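Notes for the Furtado evening talk, Mon 9 March

Say hi, thank Toon Verbeke for the room. Water glass on the left, I always knock it over.

Start with the question: when did you last drink a cup of tea without doing something else? Wait for it. Let people laugh. My own answer is December, and only because the power was out.

Slides two and three, let them sit for a moment.

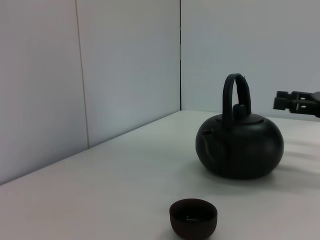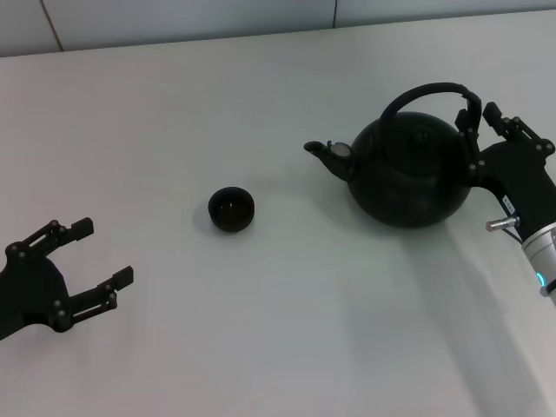
Slide two: dark teapot, small brown cup. Slide three: white tabletop.

Okay, so my subject tonight is breaks at work, and why we've gotten so bad at taking them. I spent nine years at Demenia eating lunch over my keyboard (crumbs everywhere, I went through two of those little vacuum things) and I was proud of it! Tell the story about the soup and the budget meeting. Keep it short this time.

Then Ranier. When I moved there the whole floor stopped at ten thirty. Phones down, kettle on, fifteen minutes. I hated it for a month. I'd stand there looking at my watch. Then one morning Radymyr Ostapchuk asked what I was stuck on, and I told him, and he'd been stuck on the same thing the year before – that saved me a week.

Read out the bit from my notebook here. Slow down, I rush it.

Next, the survey we did at Tromis. We asked 490 people, and the answer that came up most was "I feel guilty if I get up." Pause. Ask for a show of hands on that one.

What to try, if they want something to try:
Pick a time and put it on the wall.
Leave the desk, even if it's just for the hallway.
Don't make it a meeting. Please don't make it a meeting.

If I'm running long, skip the bit about my grandmother and go straight to questions. Clicker goes back to Toon – spare batteries are in my coat.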